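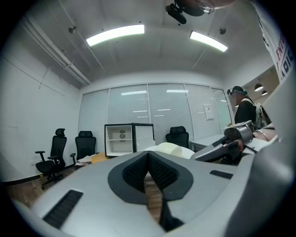

Come and try the hand-held grippers at our open day

October 9, 2018
By the Greltura workshop team

We're looking for 20 people to join our next open day, and you needn't know a thing about robots! You'll pick up a gripper, learn how the jaw opens and closes, and have a go at everyday jobs around a table — folding cloth, opening a small door, putting things away.

Sessions last 4 hours with a proper lunch break. Anyone over 18 with two steady hands is welcome, left-handers very much included. Wear flat shoes and short or close-fitting sleeves.

To take part, send a few lines about yourself to the Greltura front desk and say whether mornings or afternoons suit you.

12 comments
300 shares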